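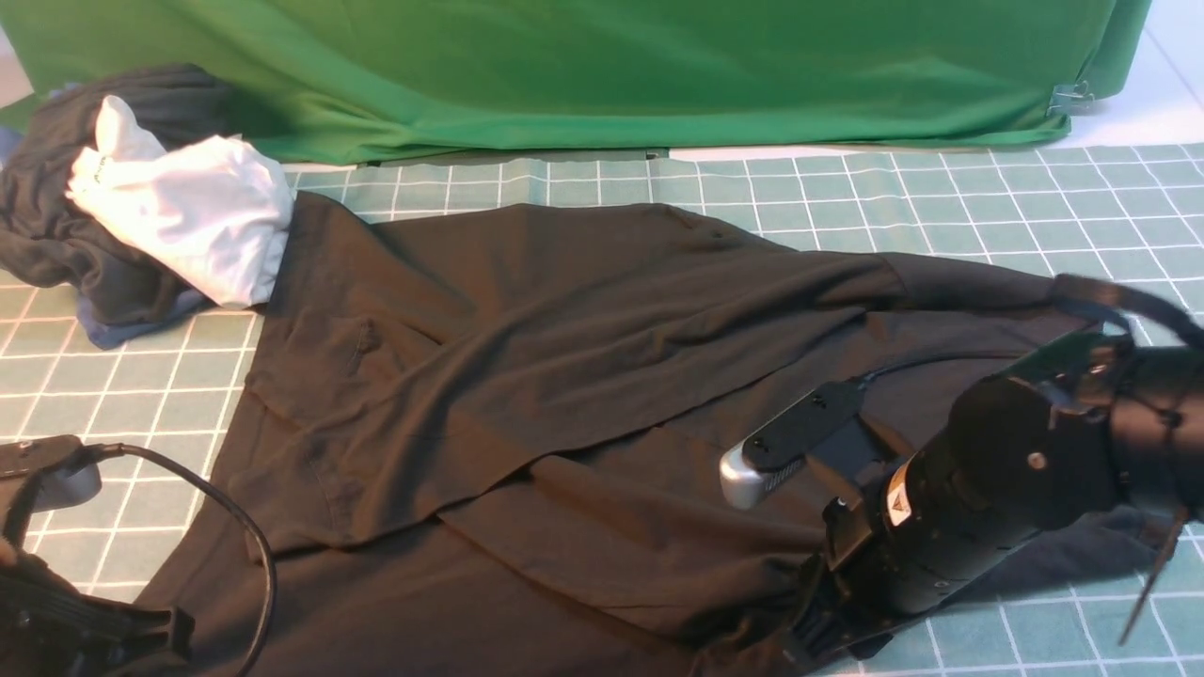
Setting up the two-arm folding cell for dark garments

These are the steps we use on the Warix folding cell before a run of dark T-shirts and tops. Light garments are forgiving. Black cotton shows the depth camera very little texture, and a black gripper against it is hard to pick out, so the setup has to be tighter. Allow most of a morning the first time.

Before you start

Power the arms down at the controller and leave them parked. You will need a lint roller, a dry microfiber cloth, a 2 mm hex key, a roll of cloth tape and the printed calibration board. Log in as the cell owner, not as an operator, or the offsets won't save.

1. Prepare the mat

Clean the mat with the lint roller and then the cloth. Small scuffs don't matter. Lint does, as the segmentation step sometimes reads a clump of it as a corner of the garment. Check that the grid is square to the front edge of the table. If the mat has crept, lift it and lay it again. Pushing it flat from one side leaves a bubble in the middle.

2. Hang the backdrop

The green cloth has to cover everything behind the mat that the head camera would otherwise pick up near the garment. Wrinkles are fine. Clip it near the end so it can't slide down, and let the bottom hem meet the far edge of the mat.

3. Check the cables

With the power still off, move each arm by hand to the near corner, the far corner and the center. The wrist camera cable should follow in a loose curve and never go tight. Tape it to the upper link only. Kirsty Mellor taped one at the wrist in May and it pulled out of the connector on the first long reach – leave the wrist free.

4. Calibrate the wrist cameras

Power up, place the board in the center of the mat and run the Hiker routine for the left arm, then the right. Each pass ends with an error figure. Anything under 2 pixels is good enough for shirts. If one arm keeps failing, tighten the camera bracket with the hex key and run that arm again.

5. Set the exposure

Lock the exposure by hand. Automatic exposure brightens the whole picture when a black shirt fills it, and the grid lines wash out. We start at 515 on the exposure slider and go up slowly until creases show in the fabric.
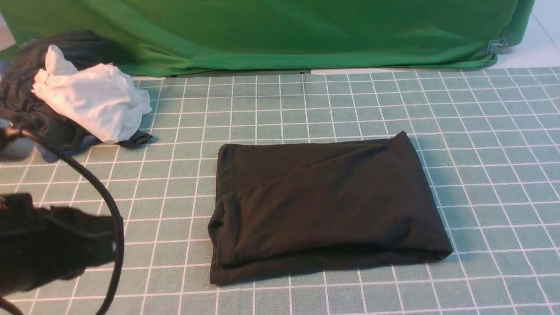

Does the finished bundle have to be perfectly square to the grid?
A slight tilt is fine. The stacking step measures the angle before it picks the bundle up and turns the wrist to match.

6. Set the grip

Dark knits are often thin, and the fingers can close on two layers when you want one. Lower the gripper until the fingertips just touch the cloth, save that height, then close at the lowest force setting. Lift a little and look at the edge from the side. If a second layer comes up, raise the saved height one step and try again.

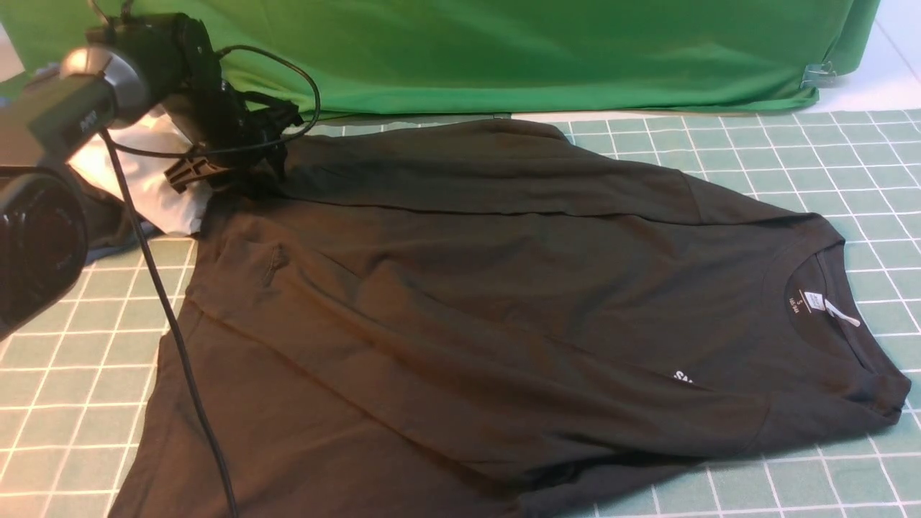
Gripper fingers closed on the edge of a black T-shirt, near the shoulder.

7. Run a test set

Use the same few garments every time so you can compare logs. Thibault Sabatier keeps ours in the Seppälä bin under the bench. Save the results under the cell name and the gripper serial number.

Upkeep

Wipe the fingertips daily. Replace the finger pads every 1,000 cycles, and repeat steps 4 and 6 after each change. Pads come from Prerard in pairs; fit both, even if only one looks worn.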